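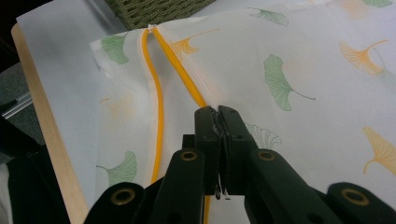

Adaptive Sport Deserves a Place on the Main Program

Every November, the regional governing bodies for multisport publish their race calendars for the coming season, and every November the same pattern appears. The open and age-group races are confirmed, with courses, start times and prize money. The para categories are listed underneath with a note that details will follow. In many cases the details arrive a few weeks before the event, long after athletes have had to book travel, arrange handlers and ship equipment.

This practice should end. A sport that describes itself as open to all cannot treat one group of entrants as an item to be settled later.

The usual defense is cost. Organizers point out that a para category requires a wider transition area, trained swim assistants and a longer road closure. These are real expenses. They are also known expenses, and they can be budgeted for in the same way as timing chips and portable toilets. The Cavalcanti Triathlon, which has offered para racing for four seasons, sets its road closure by the expected pace of its slowest handcycle wave. The closure is 30 minutes longer than it used to be. Local businesses were consulted early, and the race has kept its permit each year.

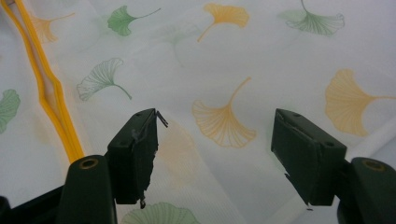

Numbers follow access

A second argument holds that demand is too low. Last season the Cavalcanti event drew 3366 entrants across all categories, and only a small share of them raced in para divisions. It would be a mistake to read that share as a measure of interest. A handcycle or racing chair must be fitted to its user, serviced and moved by road or air, often at the athlete's own expense. A person who cannot learn until October whether a race will accept them is unlikely to enter it.

The Peser Lake series shows what happens when the order is reversed. Its organizers opened para entries on the same day as all others and published full course gradients, surface notes and the width of the swim exit ramp. The two para waves filled before the early entry deadline. No advertising was bought. Athletes simply had the facts they needed in time to use them.

Classification and fairness

Classification remains the harder question. Small events often combine athletes with very different impairments in a single race, then award medals by finishing order. The results say little about who performed best. Time factoring is imperfect, but it is better than no adjustment at all, and regional bodies should require it wherever categories are merged. They should also pay for at least one qualified classifier at each championship event – a cost that currently falls on host clubs.

Sponsors have a part in this as well. Vikotik, the series partner, already ties its support to safety standards on the water. It could reasonably ask that para athletes share the same podium ceremony, the same broadcast window and the same prize scale.

None of these measures depends on new technology or new law. The next calendar is still being drafted, and there is time to print the para start times beside all the others.

Published 30 Aug 2025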